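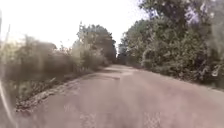
The **Lonitz Framework** is an agreement on the mutual recognition of school-leaving certificates between the education authorities of Lonitz, Pralus and Hervieu. It is meant to let a pupil who finishes secondary school in one member territory apply to colleges in the other two without sitting a further entrance examination. How far it does this in practice is disputed.

## Background

Before the framework, each college set its own rules for applicants from outside its territory. Supporters of the agreement claimed that these rules kept large numbers of pupils from applying, but no survey was published to back the claim. The only figures available at the time came from the Pralus authority, which recorded 316 outside applications in the year before talks opened and did not say how many were turned down.

## Terms

The text was signed on May 23, 2018 and took effect the following December. It covers general certificates only. Trade and craft certificates were left to a later annex, which has not appeared.

Colleges must treat a listed certificate as "equal in standing" to the local one. The phrase is not defined. A separate clause allows a college to ask for "further evidence of readiness" in any subject it considers demanding, and critics have pointed out that this gives back much of what the first clause takes away.

## Use

A total of 1,725 pupils applied under the framework in its first full year, of whom 700 were offered places. The joint office has described this as a success. The number is hard to judge, as it includes applicants who would have met the old rules anyway, and the office has not separated the two groups. Of those offered places, 122 were asked to sit a test first — the very step the agreement was supposed to remove.

Hervieu's colleges account for most of the tests. The Hervieu authority says its mathematics courses start at a higher level than those elsewhere, though it has not released the comparison on which this rests.

## Proposed extension

Lurnuvia asked to join as a fourth member. The joint office welcomed the request in general terms but set no timetable, and the published minutes do not show that the matter has been discussed since.

## See also

- Credit transfer
- School-leaving certificate
- University admission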